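Looking after the two-arm sock cell

I have been keeping the Gallardo cell running since January, and people keep asking what the upkeep involves.

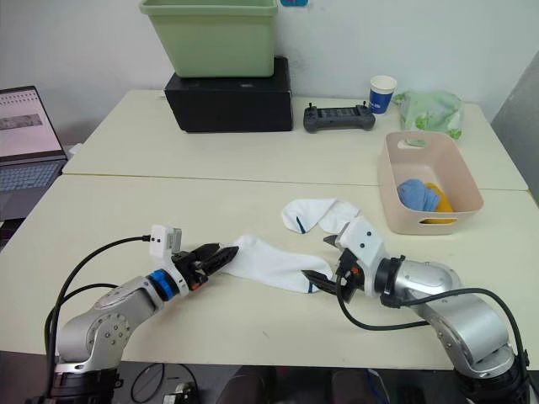

Fingers first

The black fingers take most of the wear. Socks leave lint at the base of the jaws, and once enough builds up the grip closes short and the fabric slides. I brush them out every morning and check the screws with a 2 mm key. If one finger sits lower than the other, I swap both. Joyce Were used to swap only the bad one and spent a long afternoon chasing a sock that twisted every time it was stretched.

Cables

Each arm has a black cable running back along the outside. Leave enough slack for the wrist to turn all the way – more than looks tidy. I tied ours down too close the first week and the left camera dropped out whenever the arm reached across. It took me nearly 400 test cycles to connect the two things.

Tables

The cell stands on two tables pushed together, and they creep. Evie Wragg put tape on the floor at each leg so we can see when they have moved. After any shift I redo the table height check at five points, with the arms slow and the handheld controller within reach.

Still to do

The cables under the front table need a tray. I priced one from Pastano and it was too short, so for now they stay on the floor. I also want to try softer finger pads. Stallov sells them in packs of 16, and I will write up how they wear.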